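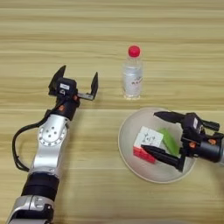
Clorkine vs Lulurine controller, same grippers
Posted by njoroge_minja, May 29, 2025

Swapped the Lulurine box out for the Clorkine last night. Same arms, same parallel grippers, same table stuff. Quick notes, typing between runs.

1. Bottle approach. Clorkine is smoother coming in wide open. Lulurine had a little shake at the wrist, drove me nuts. Gains are stock on both.
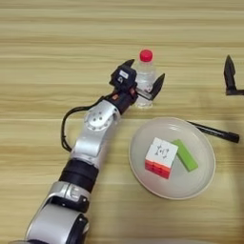 2. Cube off the plate. Lulurine wins, sorry. Clorkine overshoots on the close and nudges the cube. Missed 4 of 26, Lulurine missed 1.

3. Logging. Clorkine dropped frames at 19 minutes, file stopped at 2,627 lines. No idea why.

jia_fan
Did you retune the close speed? Stock is way too fast on the Clorkine. Not a fair comparsion imo

njoroge_minja
Nope, stock on purpose. Most people wont touch it. 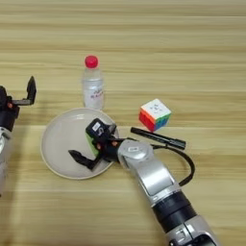 Finger length is my next gripe, the Zisent ones are longer and I want to try them. With these short ones a small part ends up tight against the body, look how the green piece is tucked right under the housing. Fine for the block, bad for anything taller in the plate.

zpost44
Disagree on longer fingers. More flex, and your cable loop is already hanging out wide. I'd fix that first, mine snagged twice.

njoroge_minja
Fair on the cable. Still ordering the fingers. Slowed the close like jia said, cube again:
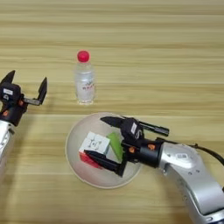

Last edited by njoroge_minja, 11:42 PM

Slower close helps, less nudge. Will run the full 26 again tomorow and post the misses.

jia_fan
told you lol. what speed did you end up on?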